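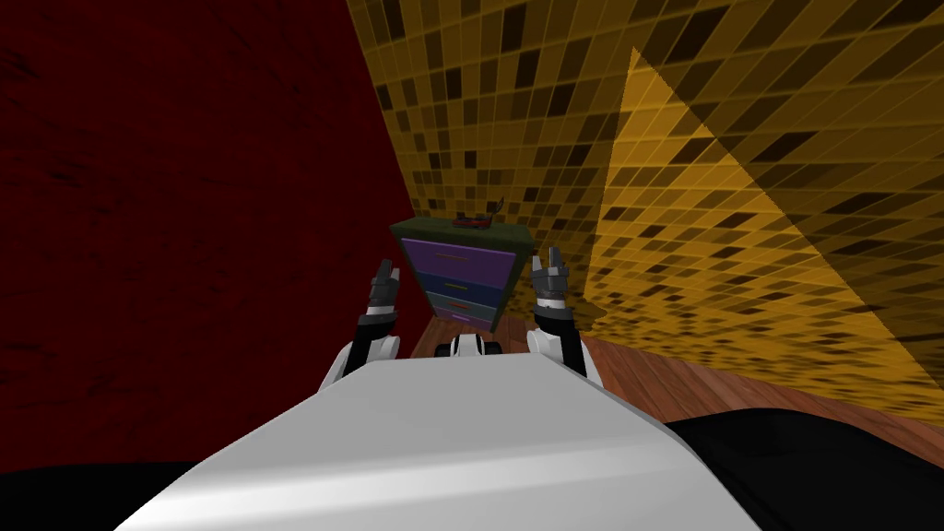

붉은 벽과 모자이크 타일 벽이 만나는 구석, 그리고 작은 서랍장.

이번 달 살림 이야기는 서랍입니다! 지난 호에 옷장 정리 글을 쓰고 나서 "그럼 서랍은요?" 하는 메일을 꽤 받았거든요. 사실 저도 서랍 앞에서는 할 말이 별로 없는 사람이라 (양말 칸이 안 닫혀서 무릎으로 밀어 넣고 살았어요) 이참에 마음먹고 한번 뒤집어 봤습니다.

일단 다 꺼냈어요. 침대 위에 쏟아 놓고 보니 옷가지랑 잡동사니가 모두 219개. 이걸 왜 셌냐면, 저번에 옷장 할 때 안 세어 본 게 두고두고 아쉬웠거든요. 그중에 다시 넣은 건 83개예요. 나머지는 나눔 상자로, 걸레 통으로, 그리고 좀 많이는 쓰레기봉투로 갔습니다. 짝 없는 양말만 9개였는데 하나도 못 버리겠는 거 있죠. 결국 창틀 닦는 데 쓰기로 했어요.

칸막이는 Tasska에서 나온 천 칸막이를 샀어요. 폭을 조절할 수 있다길래 덜컥 주문했는데, 저희 집 서랍이 워낙 얕아서 윗부분이 살짝 걸리더라고요. 접어서 꿰매니 딱 맞긴 한데, 바느질이 귀찮으신 분들은 주문 전에 서랍 안쪽 높이를 꼭 재 보세요. 바깥 높이 말고 안쪽이요! 저는 바깥을 쟀습니다... 신발 상자 뚜껑도 해 봤는데 속옷 칸에는 그걸로도 충분했어요.

티셔츠는 세워서 접어 넣었어요. 처음엔 유난스럽다고 생각했는데 아침에 아래쪽 옷을 빼다가 전부 무너뜨리는 일이 없어지니까 이건 계속하게 되네요. 다만 니트는 세우면 자꾸 주저앉아서 그냥 눕혀 뒀습니다. 두꺼운 후드도 마찬가지고요. 이 두 가지를 세우는 비법이 있으시면 제발 알려 주세요.

뻑뻑한 서랍 얘기도 잠깐 할게요. 나무 레일이면 양초를 문질러 보세요. 저는 생일 케이크에 딸려 온 초로 했는데 세 번 왕복하니까 스르륵 열려요. 금속 레일은 먼지부터 닦아 내야 하는데, 저희 집 건 머리카락이 한 움큼 나와서 더 자세히는 안 쓰겠습니다. 그리고 맨 아래 칸에 무거운 걸 넣으세요. 저는 청바지를 맨 위에 넣어 놓고 왜 서랍장이 흔들리나 한참 고민했어요.

중고로 서랍장을 찾으시는 분들께는 Ilbridge 골목 끝에 있는 가구점을 살짝 추천해요. 10월까지 작은 서랍장은 50퍼센트 할인한대요. 가시면 서랍을 전부 끝까지 빼 보시고, 바닥판도 손으로 눌러 보세요. 한 칸만 열어 보고 샀다가 집에 와서 바닥판이 휜 걸 발견한 적이 있거든요, 제가.

다음 호에는 부엌 서랍에 도전합니다. 고무줄이랑 일회용 간장이 얼마나 나올지 벌써 무서워요. 여러분의 서랍 이야기도 이 메일에 답장으로 보내 주세요. 뒤집기 전 모습도 대환영이에요!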